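Robot Teaching & Teleoperation > Practice Software

Fairweather Practice Bench
Simulated arm for hand teaching and remote control
269 shares | 14 comments

If you have ever stood beside a real arm for a whole afternoon, guiding it by the wrist through the same short reach until your shoulder ached, you will know why we made the Fairweather Practice Bench. It is a piece of desktop software that gives you a simulated arm with a parallel-jaw gripper, a small object to work with, and all the time in the world to get your demonstrations right before you book time on the hardware. We built the first version at Fullport for our own operators, who were sharing one arm between far too many people, and it has been growing ever since — mostly because customers kept asking us if they could take it home.

The Bench records two kinds of demonstration. In remote control mode you drive the gripper with a handheld controller, a 3D mouse or, if you are patient, the keyboard. In hand guiding mode you connect the Skindent, our tabletop leader arm, and move it with your own hand while the simulated arm follows along. Most people start with the controller because it is already in a drawer somewhere, and most of them move over to the Skindent once they begin working on anything that needs a turn of the wrist. Both modes save to the same file layout, so you can mix them in one set, and plenty of our customers do.

Every new install opens on the Float Lesson. There is no table in this one, and no bin, and nothing to bump into. You have an arm, a ball and a plain background, and your only job is to bring the open fingers to the ball, line them up on either side, and close. It sounds like a very small thing to ask! We have watched people with years of machine experience take a good part of a morning over it, and they were glad of the practice afterward, since the approach you learn in this lesson is the same one you will use when there is a shelf in the way.

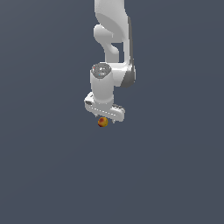

Float Lesson: gripper open, with the yellow and red ball just under the hand.

The moment to watch for is the one where the ball is close to the hand but the fingers are not yet in the right place around it. New operators nearly always want to close too soon. Our advice is to stop, back off a little, look from a second angle (the number keys change the view), and come in again slowly. A demonstration with a pause in it is perfectly usable. The trimming tool lets you shorten any long wait later on, and you can choose to leave the pause in if you want the learned policy to take its time as well.

Recording and playback

Press the record button, do the task, press it again. The Bench stores joint positions, gripper opening, object position and whatever camera views you have switched on, all with matching time stamps. The standard recording rate is 90 samples a second, and you can lower it in the settings if you are working on an older computer or if your training code expects something slower. One session holds up to 900 demonstrations before it asks you to start another, and you can join sessions together afterward without any fuss.

Playback is where we think the Bench really earns its place. You can run a demonstration at normal speed or quarter speed, scrub back and forth with the mouse, and lay one attempt over another as a ghost arm to see where they part ways. If the first half of an attempt was lovely and the second half was not, cut it in the middle and take over from that point. The software puts the arm and the object back where they were at the cut, and you carry on with the controller as though you had never stopped. Teachers tell us they use this with beginners constantly, sometimes doing the first half themselves and handing over the last inch.

After the Float Lesson

There are longer lessons once you feel ready for them: placing, stacking, sorting by color, opening a drawer, and a peg lesson that we are told is very annoying and very good for you. The starting position of each object can be fixed or scattered, and we suggest leaving it fixed until your attempts begin to look alike, then widening the scatter a step at a time. You can also bring in your own objects, provided the shape files are closed and not too heavy. The Latdale lesson pack, sold separately, adds kitchen and packing tasks with two arms, for those of you who have a second leader arm or a willing friend with a second controller.

What you get

Fairweather Practice Bench license, one computer, no yearly renewal
Float Lesson and the full set of starter lessons
Controller and 3D mouse support
Playback, trimming, and ghost arm tools
Export to the common training formats
Printed quick guide (yes, on paper — people kept asking)

Price: $844 for a single license. Classroom pricing is available on request, and schools should please write to us before ordering, as we can usually do better than the list price. The Skindent leader arm is not included, though if you order the two together we pack them in one box and you only pay shipping once.

A few things to know before you order

The Bench runs on Windows and Linux. A modest graphics card is fine for the Float Lesson, but you will want something better for the two-arm tasks, especially with several camera views on. Grip contact in the simulator is good and we keep improving it, though soft objects such as cloth and sponge are still outside what it does well, and we would sooner say so on this page than have you find out later. The next update is planned for August and will be free to everyone who already has a license.

Orders and questions go to the Fullport front desk, which opens at 9 in the morning and is happy to talk you through controllers over the phone.

Related items
Skindent Tabletop Leader Arm
Latdale Lesson Pack (two arms)
Skindent Desk Clamp and Cable Kit
Fairweather Classroom License
Foot Pedal for Hands-Free Recording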